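Feeling Blue in Lamow
I set out to find every blue thing in my house. The laundry room nearly finished me off.

It started with a paint chip. I was at Fotinus, the little paint shop on Fatbridge Street, trying to choose a color for the laundry room, and I had narrowed it down to five blues that all looked identical to everyone else in line. The woman behind the counter asked what blue things I already had at home, so I'd have something to match. I opened my mouth and nothing came out! I couldn't name one. I own a navy coat I wear every day from November to April, and I couldn't name one.

So I went home and started a list. My house is 1,872 square feet (the real estate people were very proud of that last 2) and I figured I'd be done by dinner. By dinner I was still in the kitchen drawers, arguing with myself over whether a teal can opener counted.

It counted. I made a rule on the spot that anything I would call blue if I had to shout for it across the house was blue. "Grab me the blue one!" That let in teal, turquoise and the faded pillowcases that used to be purple. It left out the gray towels, even though the label says Storm Blue, and I've stopped believing towel labels entirely.

The other rule was no paper. If I'd let in book covers and junk mail I would still be sitting on the floor of the den.

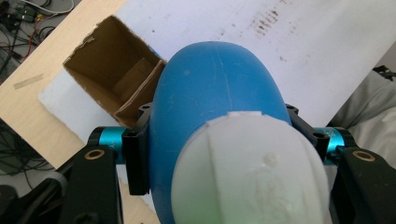

What surprised me was how much of the blue was plastic. I had pictured myself writing lovingly about pottery and old quilts, and there is a quilt, and one chipped bowl from a potter in Mnguni that I bought on a road trip and have never put food in. But mostly it was lids, buckets, clothespins, a dustpan, the cap off something I threw out years ago. Tough, scuffed, useful stuff that gets handled every day and never gets looked at. Once I started looking, I liked the scuffs. A bit of blue plastic that's been knocked around goes chalky on the high spots, and the scratches come up pale, like denim does at the knee.

Matte blue and shiny blue might as well be two different colors, by the way. This matters a lot if you're painting a room. The flat sample from Fotinus looked calm and a little dusty on the wall, and the same blue in semi-gloss looked like a swimming pool. I had both up next to the dryer for a month and switched sides every morning.

Then there's blue you can see through, which threw out everything I'd decided. Light doesn't sit on top of it, it goes in and comes back changed. I have a blue glass vase that's practically black on the shelf and goes off like a firework at four in the afternoon when the sun reaches it. Balloons do it too. An uninflated one is a dull little scrap of rubber, and then you blow it up and the color thins and opens out, and suddenly you've got greens in there that you never paid for.
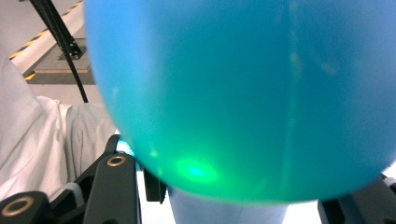 Sky blue, teal and turquoise in a single balloon, plus a bright green glow near the bottom.

I wrote down "balloon" as one item and then sat there wondering if it ought to be three.

The laundry room, when I finally got to it, took a whole Tuesday. I thought I'd save it for last as a treat, it being the room all this was for, and I had badly underestimated what lives on the shelf over the washer. Two spray bottles. A scoop. The mesh bag for delicates, the stain stick, the basket with the broken handle that I keep meaning to replace. So much cleaning stuff comes in blue that the shelf looks like it was decorated on purpose.

And the detergent bottle is better looking than I'd ever given it credit for. It has shoulders! It has a waist! Get one out of the cupboard, stand it on a plain white sheet where there's nothing for it to compete with, and look at the top part, where the light gets through the plastic and the blue goes soft and pale compared with the base. The white flip cap sets it off like a collar. I've bought vases that were less thought through.

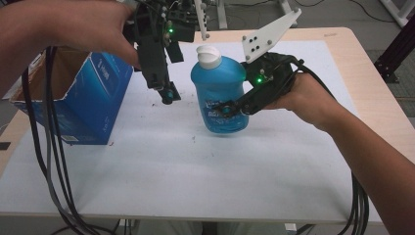
The Final Count

One hundred fifty-eight. I went around twice to be sure, and the second time I found a blue marble under the radiator, so call it 158 with the marble.

I had honestly no idea what to do with the number once I had it. I'd spent a weekend and one Tuesday on this, and my notes had grown to 2,000 words, a lot of them "dark" and "darkish." I took them back to Fotinus anyway and read bits aloud at the counter, and we went through the five chips again, holding each one up by the window.

I picked the second from the left, in matte. It's close to the color of the dustpan. The door and trim are staying white, and the basket with the broken handle has moved to the porch, where it holds kindling until I find another one in the same blue.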